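Evaluating the Ratport Arm Kit for Tabletop Clearing
Project report, second draft
Garnet Thibodeau and Fereshteh Shokri
March 27, 2018

1. What we were asked to do

Decide if the lab should buy the Ratport arm kit or keep renting. Price on the quote is $2,399 per term for the arm, gripper, control software and phone support. Plirnham sells the same kit with a longer warranty but never sent us final numbers, so not compared here.

2. Setup

Gray metal table with one big drawer, pulled open. Three objects: bowl, crushed can, plastic bottle. The task is clear the top, everything goes in the drawer. We picked these because the Ratport brochure only shows boxes and blocks and we wanted stuff that is round, dented or see-through. Drawer starts empty every run. Arm is driven by hand controller for now, the auto mode is section 5. 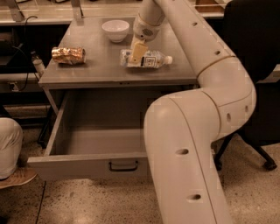
Figure 1. Gripper on the water bottle. Can and bowl still on the table.

3. Grasping

Bottle: the fingers want to come straight down on the middle. Too near the cap and it rolls. Clear plastic is hard for the depth sensor, so Fereshteh set the height by hand and saved it as a preset.

Can: easier then expected. The dents give the fingers something to hold.

Bowl: worst of the three. Fingers slip on the rim unless you come in slow. The manual says nothing about curved rims. We emailed Ratport support, got a reply the next day with a slower close profile, and it helped some.

We logged 132 runs total. Full table is in the appendix (Garnet still has to fix the column headings).

4. Reach and clearance

The arm is bulky. From our mounting spot it comes in from the right side and the elbow takes up a lot of room next to the drawer. Had to redo the approach path 2 times before we liked it. Parking it off the right rear corner of the table works best, you can see the whole top and the wrist is out of the way.

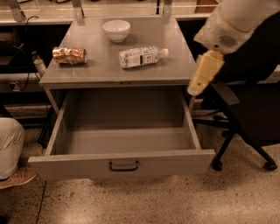 Figure 2. Gripper open space position, beside the right rear corner. Drawer out, all three objects on the top.

5. Software

Install was fine. Menus are confusing, "home" and "rest" are different things and only one is saved after a restart. Auto mode needs the Lurance vision add-on, sold seperately. We had a trial key that ran out before we got to the bowl.

6. Recommendation

Rent one more term, don't buy yet. Hardware is solid, support answers fast. Ask Ratport for softer finger pads and a longer Lurance key first. Next test block is in April, same table, same objects, auto mode only.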